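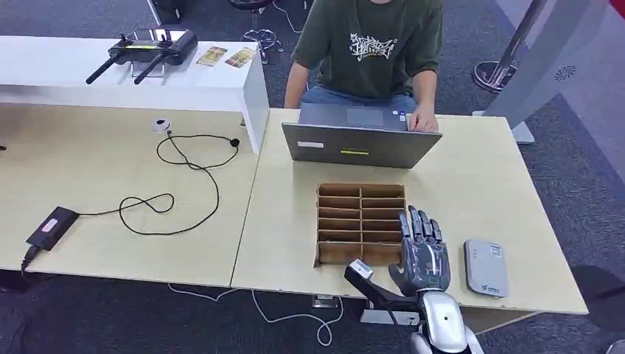
I've had the Vustura hand kit for 6 weeks now, bought with my own money, and I finally feel like I can say something useful about it. It's a right hand only (the left is sold separately, ouch) and it bolts onto the forearm we already had at Wokstead, the shared workshop where I rent a bench. The job I want it to do is sort small parts, so the test piece is that brown cardboard organizer with the two columns of narrow slots. The finish is a nice dark gray metal, and there's a little green light at the base of the palm that I've grown very fond of, because I can see from across the table that the thing is powered up and listening.

Assembly first. The box says one evening. It took Hyun-seo and me 3 evenings, and one of those was entirely the thumb. The screws are tiny, the bag they come in is not labeled, and step 14 in the booklet shows the tendon going around the wrong side of the pulley. Email support and they'll send you the corrected page, which I wish they'd just put in the box! After that it went together well and nothing has worked loose, even with the fingers opening and closing all afternoon.

The software is fine. Setup is a plain window with a slider for each joint, and you save poses and string them together. I had it pinching a washer the first night. Slots are harder - the fingers are a bit fat for narrow openings, so I ended up going in with the index finger and thumb and keeping the others folded back. Cardboard also gives when you push on it, so my next organizer will be something stiffer.

Things I don't love: the cable is short, the fingertips are slick (I glued on bits of bike inner tube, huge improvement), and the motors whine. Renata works two benches over and has asked me more than once to quit before her phone calls.

Price was 1239 dollars with shipping. That's a lot for a hobby, but I looked at the Wuseden one too and it cost more and wouldn't fit our wrist plate without an adapter. Would I buy this again? Yes, with a set of decent small screwdrivers in the same order. Four stars, and I'll bump it to five if they fix the booklet. I'm saving up for the left one.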